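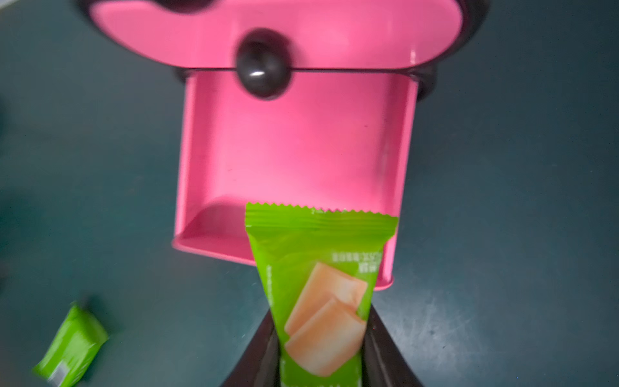 # Who pays for the patience?

The Arcombe two-arm kit has been on offer since April, and I have now read the brochure three times. My opinion is that it is a good product sold with the wrong promise. The brochure says the kit "learns your task in a morning". I teach evening classes in packaging work, and I would never say this of a person.

The price does not trouble me much. Nivside asks 1631 dollars for a comparable pair of arms without the software, and Akitz adds 470 dollars each year for support. What troubles me is the labour which is left out of the sum. Somebody must guide the arms through the job, again and again, until the program has enough to copy. My colleague Pei-shan Peng kept a record of her own trials, and she stopped at 1037.

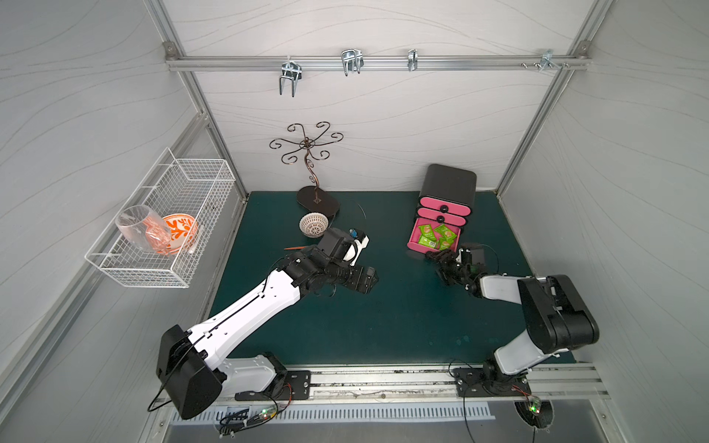
The choice of practice task says a lot about how honest a seller is. Many sellers show a single cube on a clean table, and any buyer will be pleased with that. I prefer the ordinary household things. A small cabinet with pink drawers, each with its round black knobs, is a fair test, for a drawer must be opened before anything can go in it, and snack packets do not keep a hard edge like a cube does. I would ask every seller for such a task before I sign anything.

Jeferson Furtado, who buys equipment for a bakery, disagrees with me. He says that a buyer wants the result and the practice is the seller's business. I understand him, but his products change their wrapping every season. When the wrapping changes, the practice may begin again, and then it is his own staff who do it.

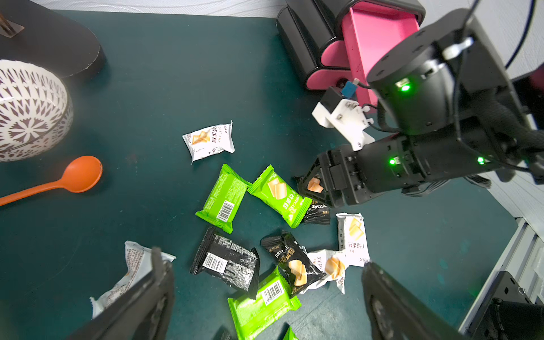 For this reason I would like the contract to name the hours. Let the seller write how many demonstrations are included, who performs them, and what one extra day will cost. Arcombe could do it easily. Their support desk answered my letter politely and gave no number at all, so for the moment I advise my students' employers to rent the kit for one season and keep their own record of the hours.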